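Subject: [Hollness list] Notes from the Brurkbridge open day, msg 3388

Print this message | E-mail this message

On 10th August a list member wrote:
> Did anyone get to the open day at Brurkbridge? I'd like to know
> whether the garment handling was shown live or only on slides, and
> whether they have changed the finger pads since March.

I went. It was live. The Zurow session ran in a furnished bedroom, with people working hand-held grippers on clothes over the bed. Each run was capped at 300 seconds, and I stayed for 6 of them.

The grippers are two-finger parallel units with ridged pads on the inner faces. One takes a fold and the second comes in from the side toward the cloth.
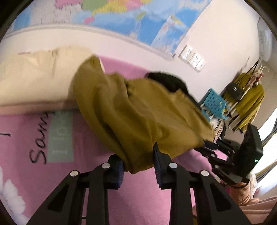 Pad wear was the main topic in the questions afterward. Toprak supplies the pads and wants them swapped as a pair. The presenters said a worn pad lets thin cloth creep out of the grip on a long lift — thick knits give less trouble. I can't answer the March question, as I missed that session.

They record every run, including the failed ones, and label the grasp points later. A dropped garment stays in the set with its own tag. I asked for the drop rate by fabric type and was told it would go in the written report. No date for that yet.

Slides were limited to 2 on calibration. Neither covered drift over a full day.

Comments

Thanks. Did they say how the tags are checked?

Same person labels and checks, from what I heard at the later session. I'd want a second pass.

Please post the report link here when it's out.

Contact the list owner | Copyright Hollness list | Back to top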